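Teaching by hand: a talk with Zbigniew Brzozowska

February 3, 2021

14 shares | 3 comments

Zbigniew Brzozowska has spent most of the past year picking things up and putting them down again. He runs the demonstration work at Cillow, a small company that records people doing household tasks with hand-held grippers and uses the recordings to train robot arms. Before that he worked on remote control of arms at Wenon, so he has taught machines both ways. We spoke for most of an afternoon, with a break while he let in a delivery.

I asked him first what a day of demonstrations looks like.

"You set up a table, you pick up the grippers, one in each hand, and you do the task," he said. "Then you put everything back a little differently and do it again. A good session for us is 40 demonstrations. After that the wrists go, and when the wrists go the data goes."

The grippers have fingers that close when the operator squeezes. A camera is mounted on the tool itself, so the recording shows what a robot would see if the same gripper were fixed to the end of its arm. There is no robot in the room during this stage, and Brzozowska says that is the main attraction.

"At Wenon I sat in a chair with a controller in each hand and the arms were on the other side of a glass wall. You move, they move, but a bit later. You can't feel anything. New people would crush things for the first week. Paper cups, mostly. Then they got too careful and every motion took forever, and the robot learned that too. It learned to hesitate."

He does not think remote control is a bad method. The arm can only do what the arm can do, so every recording is one that the robot is able to repeat. With the hand-held tool, a person can twist or reach in a way that no arm on the market will follow, and the fault only shows up later, when the policy is run on the real machine.

"We lost a whole batch like that in April," he said. "One of our operators was very quick, very smooth. She turned her wrist past where the arm's last joint stops. Every time. It looked beautiful on the screen and we could use almost none of it. Now we run a check overnight that throws out anything the arm can't reach."

How the table is set

A good part of our talk was about clutter. Early on, Cillow recorded its tasks on a bare white bench with one object at a time. The arm learned well and then failed as soon as it was taken to an ordinary kitchen.

"It had never seen a tablecloth," Brzozowska said. "So we went the other way. Patterned cloth, boxes at the back, a shopping bag, a speaker, whatever is there. We leave it. If I tidy up before I record, I am teaching the robot about my tidying."

Fruit is the task he keeps coming back to. It is cheap and every piece is a slightly different size. It also rolls, and that makes it a fair test of how gently the fingers come together. A pick from a full plate is harder than one from a bare table, he said, as the fingers have to find room between the neighbors.

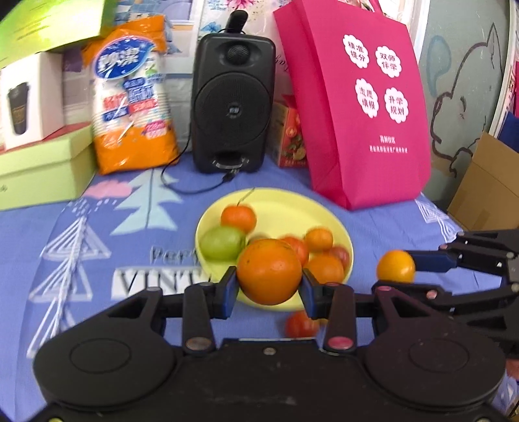 Two hands at once

Using both grippers raises its own problems. People are used to one hand leading while the other waits, and they do not notice that they do it. For the robot, the waiting hand is part of the lesson.

"If your left hand is drifting around while the right one works, the robot will drift around too," he said. "I tell people to give the second hand a job or keep it still. Hold something, or get out of the way. What I don't want is a hand that is thinking."

I asked if he could tell operators apart from the recordings.

"Oh yes. Some come straight down from above. Some come in from the side and sort of scoop. I am a scooper. Either one is fine, but if you mix them half and half, the arm sometimes picks the middle, and the middle is the table edge or the top of the fruit." Cillow now writes a short instruction sheet for each task that says which approach to use. The one for fruit is 2 pages long. He thinks that is too long and has been trying to cut it.

Training a new operator takes 3 sessions. The first is thrown away without being looked at. In the second, he sits next to the person and mostly talks about speed. People slow down near the object and then rush the release, and a rushed release is how a piece of fruit ends up on the floor.

"Open, wait, lift. I say it all day. My daughter says it to me at dinner."

What gets kept

Mistakes are not always deleted. If a grip slips and the operator goes back and gets it right, the recording usually stays in, marked as a recovery. Brzozowska fought for this. The first policy trained only on clean runs had no idea what to do after a miss and would carry an empty gripper to the bowl and open it there.

"It would put down nothing, very neatly," he said. "We watched it do that 21 times in a row. I wrote the number on the wall."

The next project is with Miterdale, a site where the arms will sort returned goods. The items are packed in film and soft bags, and he expects to use both methods there: hand-held tools for the bulk of the recordings, then a smaller set made by remote control on the arms themselves, to correct whatever the first set got wrong.

He is not sure yet how that mix should be weighted. "Ask me when we have run it. For now I need someone to go and buy more bags – all kinds, the noisy ones too."

3 comments | Share this article

Contact the editors | Copyright 2021 | Back to top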